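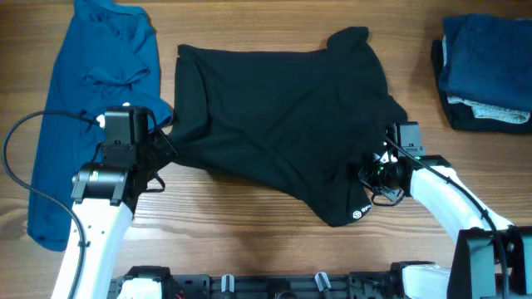 Rapport d'étape au bailleur, décembre
Société philatélique de Stusier

Le catalogue des oblitérations de Banddale avance. Sur les quelque 4000 plis du fonds Milošević, 60 % sont décrits ; le reste attend que nos trois experts s'accordent sur la couleur « lilas terne ».

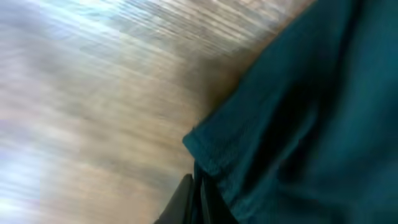
L'exposition de Kundwood reste prévue au printemps, avec 100 cadres loués et payés. Pour les tables, nous souhaitons du bois clair, beige tirant sur le miel. Le devis suivra, sans doute avant le lilas.

Solde demandé : inchangé, à notre propre surprise.

Contact | © Société philatélique de Stusier | Haut de page

À lire aussi
Règlement du jury
Bourse d'échange de Banddale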